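Vosport Home Assistance Robot – Planning and Set-up Guide
Section 2: Planning your purchase 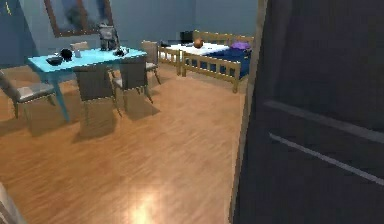
2.1 Before you ask for a quote

Read this section before you fill in the order form. It covers the rooms the robot will work in, the parts you may need to buy, and the costs that fall after delivery. Section 3 deals with unpacking and Section 4 with first start.

You will need a tape measure, a floor plan (a hand sketch is fine) and the name of the person who will sign for the order.

1. List the rooms the robot will use. Include any room it only passes through.

2. Write down the jobs you want done in each room. Be exact. "Bring the cup from the dining table to the kitchen" can be priced and tested. "Help at mealtimes" cannot.

3. Mark each job as daily, weekly or occasional. Occasional jobs should not decide which model you buy.

4. Ask for a simulated trial of your main room. Send the floor plan, the door positions and the sizes of the large furniture. Vosport will build the room and run your list of jobs in it.

Note: A simulated trial shows whether the base can reach the furniture and whether the arm can reach the items. It does not test your wireless signal, your real floor surface or your lighting. Do not treat it as acceptance.

2.2 Measuring the rooms

1. Measure each doorway with the door fully open. Take the clear gap between the frame and the face of the door, and allow for handles and fittings.

2. Where a door opens into the room, mark its swing on the plan. A dock must not be placed inside the swing.

3. Measure the space around tables with the chairs as they are normally left. Chairs pushed in for the survey and pulled out for the rest of the week are the most common cause of a failed route.

4. Measure the height of tables and beds. Give both the mattress height and the height of any rail or slatted side, as the arm has to clear the higher of the two.

5. Note the floor type in each room, and any place where strong light reflects off it. Bright reflections can affect the lower sensors.

6. Mark the nearest wall socket to each possible dock position.

Caution: Do not plan to run the dock from an extension lead. If there is no socket close enough, add the cost of an electrician to your budget.

2.3 Choosing the base and arm

The Ostance base is sold in two widths. Choose the narrow one if any doorway on the route is tight. It carries less weight, so check it against your list of jobs first.

The standard arm is suitable for cups, small bowls and similar items on a table. If the list includes picking things up from the far side of a bed, order the long arm. It cannot be fitted later without returning the unit – this is worth settling before the order goes in.

Soft grip pads are wearing parts. Two sets come in the box.

2.4 Drawing up the budget

Enter each of these lines separately on the planning sheet:

Base and arm
Dock and fixing kit
Room mapping, charged per room
Delivery and first start
Training for staff or family
Spare grip pads and one spare battery
Yearly service plan
Electrical or door work by your own contractor

Note: The first 9 rooms are mapped at the standard rate. Larger sites are quoted separately.

The service plan starts on the day of first start. If your site will not be ready when the robot arrives, ask for a later delivery.

Caution: Do not leave out the spare battery to bring the total down. A replacement ordered later can take up to 45 days, and the robot cannot be used without one.

2.5 Timing

1. Send the planning sheet and floor plan to Esperanza Obi in the Vosport planning office. For delivery in May, they must reach her by 11th April.

2. Allow seven working days for the simulated trial and the written quote.

3. Check the quote against your own list of jobs. Any job marked "not reached" needs a change to the room, a different arm, or removal from the list.

4. Sign and return the quote. Prices are held for 45 days from the date printed on it.

5. Tell us at once if furniture is moved or replaced after the trial. Small changes can be made to the plan free of charge up to the day of dispatch.

For questions about electrical supply or door widths, contact Tane Fairweather in site surveys. For leasing and staged payments, contact Saeed Kiani in accounts.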